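Desktop Refurbishment at Lakden: Your Questions Answered

Last updated in February by Khadija Helmy, parts and repairs

What sort of computers do you take?

Mostly office desktop towers that still have a sound case and power supply. Laptops go through our sister workshop, Grukura, and should be sent there directly. We don't take all-in-ones or servers.

Do I need to remove anything before I send a tower in?

Only discs, memory sticks and anything plugged into the back. Leave the internal parts where they are. Loose memory in an envelope is the most common cause of damage we see on arrival.

How do you work on the case?

On its side, with the side panel off and the board facing up. Everything can be reached from above that way, and the processor can be set down flat. 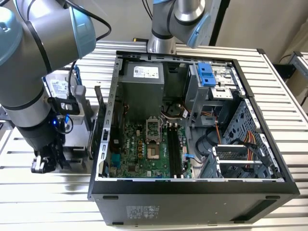
Tower open on the slatted table, socket empty and its metal frame raised.

Where do the parts go while the case is open?

Into a holder beside the tower. Each type of part has its own place in it, so the processor isn't left loose on the table and the drive stands upright. Please don't borrow a part from a holder, even for a quick test on another machine. 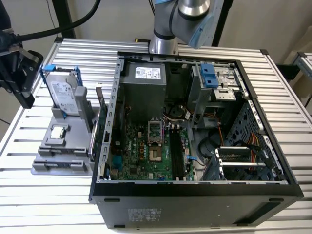
Parts tray to the left of the case, with the Seagate drive in its blue caddy and the processor in a square slot.

Can I have my old drive back?

Yes, if you tick the box on the booking form. Otherwise drives are wiped and either reused or sent for recycling. We can't return a drive once it has been wiped and passed on — the form is the only record we go by.

How should a processor be stored out of its socket?

Flat, metal lid up, in something that holds it by the edges. Keep your fingers off the contacts underneath. Marks on the lid are usually old thermal paste or light scuffing and do no harm, but we clean the lid before a cooler goes back on.
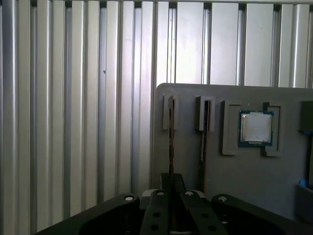
If you are keeping one at home for a while, a plastic clamshell is fine. A drawer full of screws is not.

How do you fit memory?

Open the latches, line up the notch in the module with the key in the slot, and press straight down until the latches close. If it won't go, take it out and turn it round. Pushing harder can crack the slot, and a cracked slot usually means a new board.
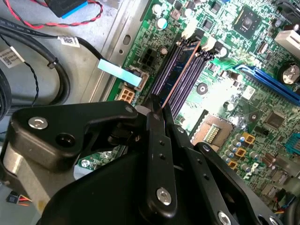
Modules should go in matched pairs where the board allows it. Wissam Chamoun keeps the list of which slots to fill first on each model, and he can check yours by phone on a Thursday.

How many machines do you handle?

About 2000 a year. The Lendano store has room for 3000 parts, so common items are normally in stock.

How long will mine take?

Allow 10 working days from the day we book it in. If we need to order a part we will email you with a new date.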